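In Defense of the Good Towel Nobody Uses

My grandmother kept a set of guest towels in the hall closet for the entire time I knew her, and I never saw a guest touch one. They had a scalloped edge and a little satin stripe, and if you were seven years old with muddy hands and you reached for one, you heard about it.

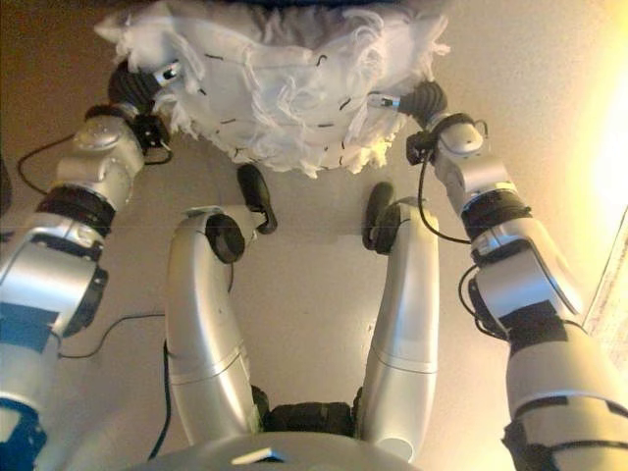 When she died we split up the linens and I got the towels. They were perfect. They were also a bit stiff and they barely soaked up water, and I stood in my own bathroom patting at my face with one and got kind of mad about the whole thing. All those years! She dried herself on thin old rags with the corners gone so that these could sit in the dark under a sachet.

So for a long time I was a use-it-up person, and I was loud about it. You've met us. We light the fancy candle, we eat breakfast off the wedding china, we post a quote about how every day is the special occasion. My friend Štěpánka Čierny still had tags on half her scarves and I gave her the full speech about it over lunch, more than once, and she let me finish and went right on not wearing the scarves.

I've come around to her side, or at least most of the way over.

What changed my mind was a blanket. I bought myself a really nice one a few years ago, a Blomqvist, more than I'd ever spent on bedding, and because I believed what I believed I threw it on the couch and lived on it. Popcorn, dog, flu, the works. Inside of 2 winters it was just the couch blanket. I don't regret that exactly – it was cozy and I got my money out of it – but I noticed I had stopped seeing it. I'd saved up for that thing! I used to pet it when I walked by. And then one November I was stuffing it in the wash with the dog's bed and didn't feel anything at all.

Meanwhile the towels were still in my closet, and every time I opened that door I got a small jolt of something. Her house, mostly. The smell of that hallway, the way she'd refold them if you'd bumped the stack.

I mentioned this to Jhosep Mamani, who lives downstairs and grew up in a family of six kids in a pretty small apartment. He said his mother had a tablecloth like that. It came out maybe once a year, and the kids would go quiet when she unfolded it, and they sat up straighter and passed the potatoes like little diplomats. If it had been on the table every night, he said, it would have been a place to spill juice.

I think the use-it-up people (me, for years) get one thing wrong. We assume that something sitting in a drawer is doing no work. But looking forward to a thing is a way of having it, and so is knowing it's there. My grandmother owned very little that was fancy. She had a closet with some nice towels in it, and she could open the door whenever she wanted.

I'll grant the other side plenty. Don't save the medicine-cabinet stuff that expires. Don't save wine if you don't know anything about wine. If you have a closet so packed with good things that you can't find your winter coat, that's a different essay. And I do think people my grandmother's age sometimes saved things out of a feeling that they personally didn't rate them, and that part still makes me sad.

But one shelf? One shelf of things that are too good for a regular evening seems fine to me. I've even added to it. There's a bar of soap on there now that I have no plans to unwrap, and a set of napkins I ironed and put straight back.

Štěpánka came over last month and asked for a towel to dry her hands, and I went and got her one from the kitchen.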